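Open day at Jornus in Joltdale, and a little about push buttons

Posted May 14, 2018

I was in Joltdale for a family visit and I saw a poster for the open day at Jornus, the company which makes and repairs control panels for elevators, saw mills and bakeries. I have worked with such panels for many years in my country, so of course I wanted to go. My family preferred to go swimming.

How to get there

You take bus 806 from the train station and go out at Marquez Street. The ride is 40 minutes and the bus was very full in the morning. From the stop you walk along the canal until you see a low brick building with the name on the roof. Parking is possible, but the line of cars was already long when I arrived. The entrance was free, and they gave us a paper with a map and a coupon for one coffee.

The cabinet hall

The tour begins in the big hall where the steel cabinets are prepared. The doors lie flat on tables and the holes are punched according to a paper template. I liked that the old templates are kept on a wall with hooks, each one with a number. The highest number I found was 582, and it was for a bread oven that is not produced anymore. If a customer calls with a broken door, they take down the template and make the same door again. At home we threw away such things, and later we were sorry.

The noise in this hall was strong, even with only one machine running. Ear protection was in a box at the door, but many visitors walked past it. I recommend to take it.

The wiring room

After the hall you come to the wiring room, and it is much quieter. The wires are cut before and hang in bundles on the side of the bench. We were allowed to try the crimping tool. My first crimp was bad and my second one was accepted. They explained to us the Munalen system, this is their own way of marking the wires, with a letter for the door and a number for the row. I wrote it down because I want to try it in my own workshop - our marks always fall off after one summer.

There was also a shelf with panels that came back from customers. One had flour in every corner. For me this was the most interesting shelf of the whole building, and I would have liked to stay there longer, but the groups had to move every few minutes.

The button table

The last stop was the table with the switches and push buttons, and I spent there the rest of my time. You could press everything. Flat buttons, buttons with a ring, key switches, and the mushroom type with the wide round cap that you can hit with the whole hand. I like this type very much. When you wear thick gloves you do not need to search for it.

Most people know the mushroom button only in red, for the emergency stop. In green it is less common, and I was happy to find one. The cap is a dark forest green and domed, the body below is black and square, and near the base it has a small blue label strip. It was standing in a tray of a much brighter green. The short metal terminals are at the very bottom, so when you mount such a button you should check first how much space you have behind the door. I did this wrong once and had to cut a cabinet that was almost new.

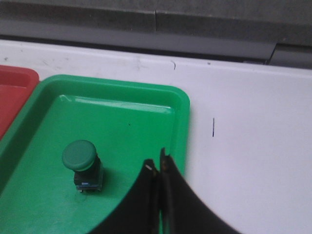 If you want to go

The next open day is in July, again from the morning until 2 in the afternoon. Come early, the coffee was finished before noon. Children can enter the wiring room but not the cabinet hall. The small shop near the exit sells single switches and end pieces of cable for a good price, and it takes only cash.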